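Malolactic stuck at 71 ppm malic, do I wait or re-inoculate?

Erison
Posted in: Home cellar / Whites

Chardonnay from bought-in juice, 400 liters split between a steel tank and two older barrels. Primary finished dry. The tank completed malolactic without trouble. One barrel reads 71 ppm malic and has not moved in 3 weeks. pH is 3.2, no sulfur added since crush. The barrel sits in an unheated room off the kitchen. Should I add more bacteria or leave it until spring? 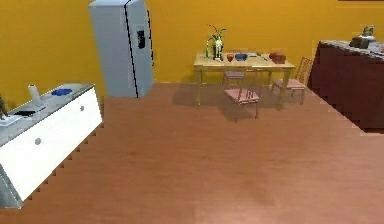
2 replies

Plodcombe
Leave it. Mine always start up again when the weather turns. Keep it topped up and stop opening it.

Nidberg
Check the unit before doing anything. If the lab reports in mg/L, 71 is already below the 100 mg/L many people treat as complete, and the barrel may have nothing left to stall. If you are reading a paper chromatography strip, you cannot get a number that precise, so I assume it was an enzymatic test.

Assuming the figure is right:

Measure the wine temperature in the barrel, not the air. Below 60 F most strains slow sharply, and at pH 3.2 they have little margin.

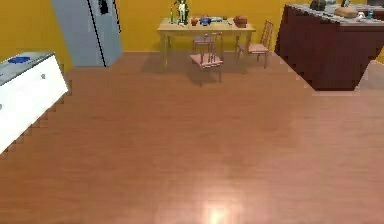

2 min read

Stir the lees gently once a week and keep the headspace closed otherwise. Retest after the wine has held 65 F for two weeks. I would not pitch a second culture for this amount of malic. If you want the remaining acid, add sulfur now, adjusted for pH, and check free SO2 again a few days later. If the wine will be bottled unfiltered, get a second lab result first and keep both numbers with your barrel notes.

Contact | Terms of use | © Pálfi Cellar Forum | Back to top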